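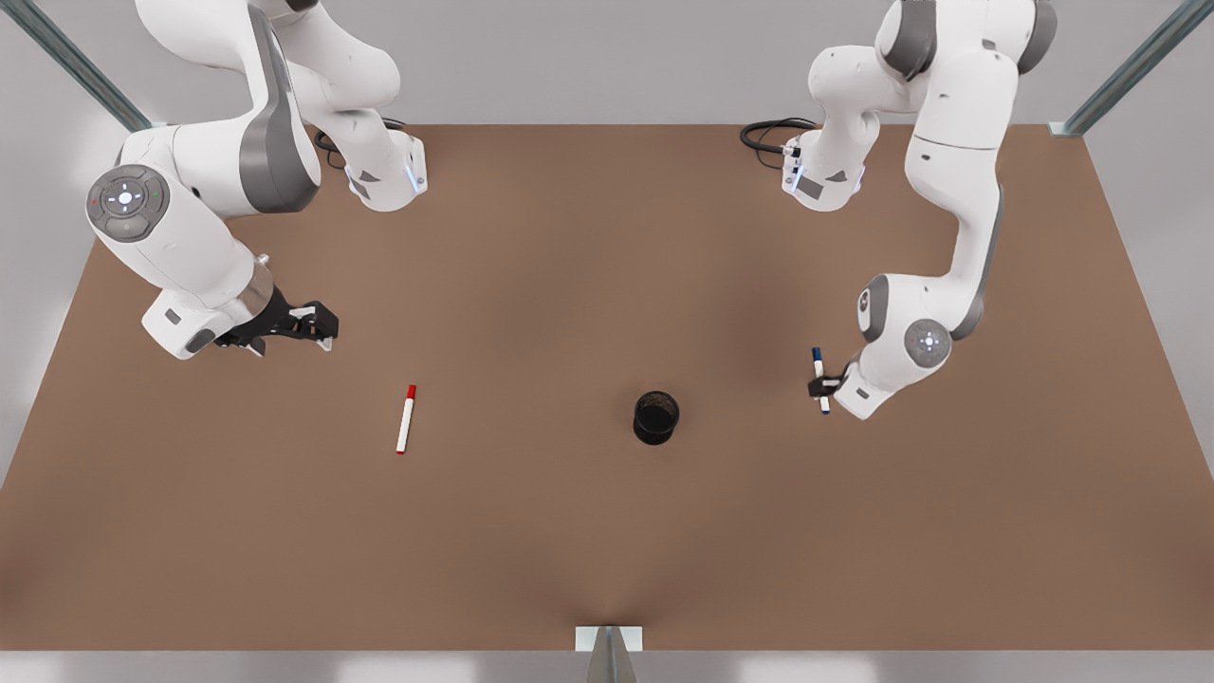
Lalo Photo Community Help > Editing > Exposure and tone

Auto Tone gives a different result every time I crop. Is this a bug or am I meant to live with it?

Asked in May, edited once
Tags: auto tone, crop, histogram, Lalo 6, batch

I've been using Lalo for a couple of years, mostly for product shots and a bit of landscape when I get out of town. I moved up to version 6 last month after the usual emails telling me everything would be faster and smarter. I'm not convinced about either, but my question is about Auto Tone.

If I open a raw file, click Auto Tone and then crop, the picture looks one way. If I crop first and then click Auto Tone, it looks quite different. Fair enough, I can half see why. The part I can't see is that when I apply Auto Tone, crop, and then go back and nudge the crop by a hair, the exposure slider moves on its own. I didn't touch it. On one file it went from +42 to +67 because I straightened the horizon.

I have a set of shots for a catalogue, all with the same light, same lens, same settings on the camera, and they need to match. I crop each one slightly differently to get the item centred, and by the end the grey backdrop is a different grey in nearly all of them. The client noticed before I did.

Things I have tried:
Resetting preferences.
Turning off graphics acceleration, which is what support tells you to do for everything.
Exporting to TIFF and starting again from that. Same behaviour.
The Amlow plug-in, on the free trial. It has its own auto button and that one holds still, but I don't much like the colour and I'm not paying for a second program to fix the first one.

The release notes say Auto Tone is now "content aware". As far as I can tell that means it changes its mind. Is there a setting to make it stop, or do I go back to version 5?

Please don't tell me to shoot a grey card. I do shoot a grey card.

3 answers

Answer marked as accepted

It isn't a bug in the sense that they'll fix it. It's how they designed it, and I think they designed it badly.

In version 5 the auto button looked at the histogram of the whole raw file, worked out where to put the black and white points, wrote those numbers into the sliders and went away. After that they were ordinary slider values. In 6 the button switches on a mode. While the mode is on, the program keeps re-reading the histogram of whatever is inside the crop and adjusting to suit. Trim off a strip of bright sky or backdrop and the histogram shifts left, so the program pushes exposure up to make up for it. Straightening does the same thing, as rotating throws away the corners.

You can check this without taking my word for it. Open the histogram panel, click the little arrow and choose Source instead of Crop. Now drag the crop about. The source histogram before adjustments stays put and the sliders still move. Switch it back to Crop and you'll see what the program is chasing.

To stop it:

Open the Tone panel and click Auto Tone as usual.
Hold Alt and click the word Auto (the word, not the button). On a Mac it's Option.
The label turns from blue to grey. The slider values are now fixed and you can crop however you like.

There's also a preference under Develop > Defaults called "Follow crop when toning". Turn that off and new files won't do it. It does nothing for files you have already edited, and the manual doesn't mention that. For those you need to select them in the browser and use Edit > Freeze Auto Values.

Having said all that, I wouldn't use Auto Tone for a catalogue set at all. Even frozen, it makes a fresh decision for each file. A black kettle on a grey backdrop and a white kettle on the same backdrop will come out with two different greys, and that will be so in any program that works this way, whatever the sales page says. Set the exposure and black point by hand on one frame, copy only those two settings, and paste them across the lot. Leave the crop box unticked in the paste window or you'll have a worse afternoon than the one you've already had.

Comments on this answer

Alt-click works, thank you. No idea how anyone was supposed to find that. I've frozen the whole set and pasted manual values from one of the middle shots, and the backdrops now read within a point or so of each other. I'll leave it for a day and look again before I believe it.

Doesn't work for me on the tablet version. There's no Alt key.

Long press on the tablet. Sometimes it takes two goes.

Answer 2

I had this too. Just go back to version 5, it's better in every way and they've only changed things so they can charge for it. You can still get the installer if you log in to your account and look under older downloads. Mine has been running over a year with no problems.

Comments on this answer

Worth a warning that 5 won't read edits made in 6. It opens the files but ignores the adjustments, without any message. I lost a Tuesday to that. If you go back, export anything you care about first.

"Better in every way" is a stretch. The noise reduction in 5 turned skin to wax.

I don't shoot people so I wouldn't know.

Answer 3

People blame the software but a good part of this can be your screen. Mine is an old Jillton and the greys drift for the first half hour after I switch it on, so before deciding anything has changed, put the eyedropper on the backdrop and read the numbers. If the numbers match and it looks different, it's the monitor.

I know the original question says the sliders were moving, so this isn't the whole answer. But I've seen plenty of threads where it was.

For what it's worth, the Adomaitis preset pack gets recommended a lot for matching sets and I bought it. It's a folder of tone curves. They're nice enough curves, but a curve can't match two files that start at different exposures, and the page selling it rather suggests it can. Two of the presets also switch Auto Tone on behind your back, so if you've installed that pack and then followed the steps in the first answer, check the label hasn't gone blue again.

Comments on this answer

Which two?

Clean Studio and Clean Studio Soft. Possibly more, I stopped looking.

Just checked and I have Clean Studio set as my import default. Right. That explains the files from last week that I thought I'd already fixed.

You can edit the preset. Right-click, Update, untick Auto Tone. It'll ask if you want to overwrite, say yes.

Done. Will a changed preset go back through files it was already used on?

No. You have to reapply it.

Related questions

Why does my histogram look different in the browser and the editor?
Copy white balance without copying crop
Clipping warning shows red on areas that aren't clipped
Lalo 6 export looks flatter than the preview
Can I lock the black point?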